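Our Small Whiteboard and Its Green Eraser

My name is Natália Vrabec and I give language lessons in a small study room called Fotside. We are 4 people who share it, and every month one of us makes a gallery page for one corner of the room. In July it was my turn, and I have chosen the whiteboard on the white table. We use it flat, so everybody can sit close and write on it.

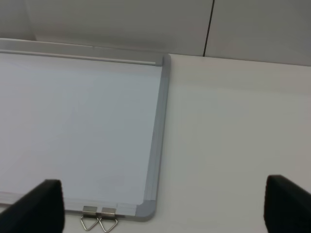 The board with its aluminum edge, gray corner caps and two wire loops for hanging.

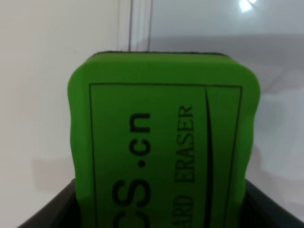 Eraser standing up in the dark container.

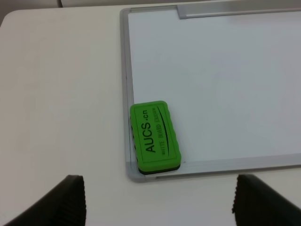

The green eraser in the corner of the clean board. 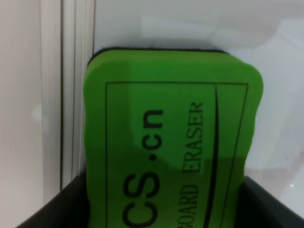 "BOARD ERASER" – the letters go from bottom to top, so you must turn your head a little.

All pictures: the whiteboard corner at Fotside, July.

Some words about how we use these things. A lesson takes 20 minutes for the younger pupils, and for the first 10 minutes we only draw. After this we write the new words next to the drawings. The pupils like the eraser very much and they ask for it before I have finished my sentence – so now we take turns.

When the lesson is over, I wipe the board from left to right with the dry felt. Once in a month I clean it with a damp cloth and let it dry before the next group comes. Please do not leave writing on it overnight, it becomes difficult to remove.

The room is open until 18:00. If you want to borrow the board for your own group, write your name on the paper by the door and bring your own markers.

Next month's gallery will show the bookshelf.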